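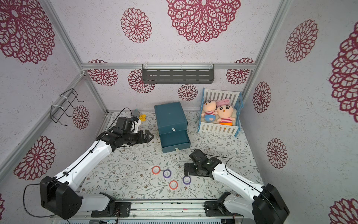

Both arms over the mat, with the tape rolls and the teal two-drawer box.

Trillberg Tape Set, revision B

Read this before training on the gripper channels. Part of this release was recorded with a fault in the gripper controller, and the affected episodes are still in the download. They are flagged, and the default loader leaves them out.

Summary

The set has 1000 episodes of two tabletop arms picking up small rolls of tape. It was recorded in the Bermúdez room at Mirkedex on one pair of arms. Each episode has joint positions, commanded gripper width, measured gripper width, motor current, and video from a fixed camera and the wrist cameras.

Of those episodes, 333 carry the fault flag. The video and joint positions in them are fine. Measured gripper width and motor current should not be trusted in any of them.

What went wrong

Fisik, our gripper control process, is supposed to cut motor current when the fingers meet resistance and then hold at a low level. After an update in April it stopped doing this on some grasps. The fingers closed on the wall of a roll, the motor stayed at full current, and the reported width froze at the last value before contact. To the operator everything looked normal. The log showed a gripper that was partly open and drawing very little.

The cause was a stale read. Fisik polls both grippers over one bus, and the update changed the order of the polls. If the second reply came in late, Fisik reused the previous packet and gave it a new timestamp. The current limiter then worked from old numbers. A watchdog was meant to catch this, but it checked only the timestamps, and those were always fresh.

The fault can show up on either arm. Grasps on the wall of a roll are the most likely to trigger it, with one finger down in the center and the other outside. The core gives very little, so the fingers stop abruptly and the current climbs faster than the late packet can report. 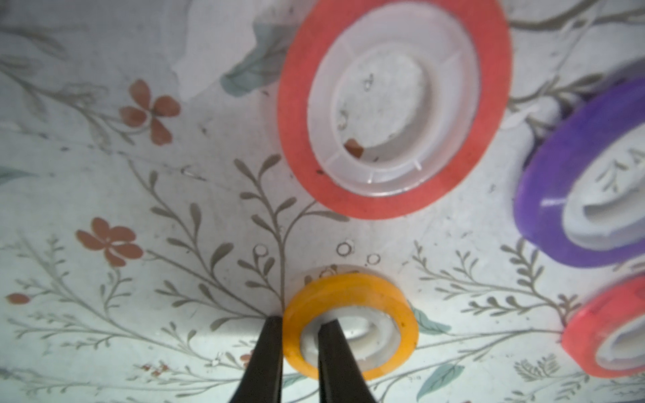
Approach height matters too. If the fingers come down a little low, they drag on the mat before they close, and the drag adds load that Fisik reads as contact. Operators got used to backing off and trying again. Those retries are in the data and are not marked as failures, so an episode can contain several closing attempts before a lift. If you segment by gripper command, expect short segments near the start.

How it was found

Tobias Halvorsen was changing a fingertip on a Monday and found the gripper housing too hot to hold. He powered the arm down at the switch and compared the log with a clamp meter on the supply lead. The two did not agree. We stopped recording the same afternoon and did not start again until the fix was in.

No one was hurt. One gripper motor was replaced. In 8 episodes the motor driver shut itself off and the arm dropped whatever it was holding. These have their own label, driver trip, in addition to the fault flag.

What we changed

Fisik now carries a packet counter from the gripper firmware all the way into the log. A repeated counter is treated as a missing reading.

If no new packet arrives within 2000 milliseconds, the arm stops in place and gripper current is cut. The part may fall. We accept that.

The motor driver has its own current limit, set below the level that heated the housing. It works without Fisik.

Operators check housing temperature by meter between sessions and write it on the session sheet.

How episodes were flagged

The old logs have no packet counter, so we looked for gripper width and current values that repeat exactly across consecutive samples while the commanded width is changing. Everett Okafor then went through the matches by hand against the wrist video. Matches where the gripper was simply idle were cleared. When he could not decide, the flag stayed on, so some flagged episodes are probably clean. We can't rule out a short fault in an unflagged one - a single reused packet would not be picked up.

Using the flagged episodes

They are suitable for vision work, and for policies trained on joint positions and commanded width alone. Do not use them for force estimation, slip detection, or grasp success labels derived from current. To load them, set include flagged to true. The loader prints a warning each time, and we would rather you left that in.

Do not replay flagged gripper commands on hardware without a separate current limit. Several of them hold a full close command against a rigid core for the rest of the episode.

Other known issues

Wrist video is soft toward the corners. Objects in the enclosure other than the tape rolls are unlabeled. Roll colors shift between cameras, and the color field comes from the session sheet, so it may not match what you see in a given view.

Open items

Re-recording of the flagged grasps has started and will go into revision C under new episode numbers. The old ones will stay available. Send suspected bad episodes to Everett Okafor with the episode number and the sample range.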